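Share 4 | Comments 2

Readability of Carton Text in Small-Parcel Returns: Project Report

1. Purpose

The project examined whether the orientation of printed text on cartons affects how quickly returned parcels are sorted by hand. The work was carried out at the Clakell returns depot during March, using parcels handled on the Wednesday shift.

2. Method

A sample of 1371 parcels was logged over the month. Each was recorded by carton type, print orientation when placed on the bench, and time to first correct bin. Parcels with damaged print were excluded – 297 in all – which left 1074 for analysis. Timing used the Bornow handheld logger, with a resolution of one tenth of a second. Sorters were not told which variable was under study.

3. Results

Upright print gave the shortest sorting times. Inverted print added a median of almost 2 seconds per parcel. Sideways print fell between the two, but its spread was wide and the difference from upright was not significant at the level chosen. Carton color had no measurable effect. Long product names were slower in every orientation.

4. Limitations

All timings came from one depot and one shift. Bench height was fixed. The Rurnine cartons carry print on two faces only, so their orientation depended partly on how they were unloaded. This was not corrected for.

We use cookies to remember your settings. Accept | Manage

5. Further work

A second round should vary the bench surface and the number of unrelated items near the parcel. The Esfahani bins should also be relabeled before any repeat, as two codes were easily confused. 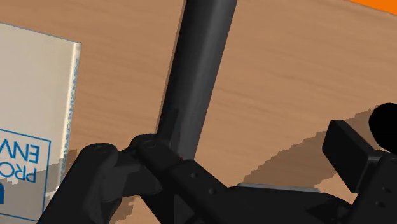 Tabletops with other items present
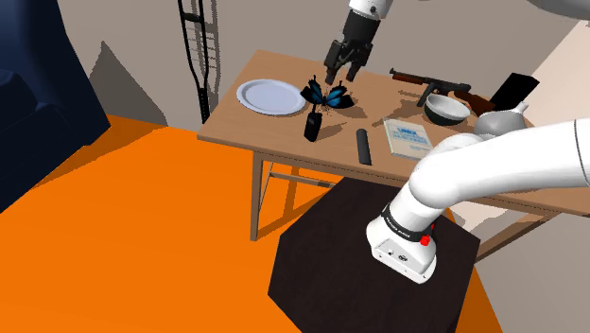
Esfahani wrote back that the bin codes had been changed twice already, and asked whether the excluded parcels could be timed separately, as damaged print makes up most of the delay on a normal shift.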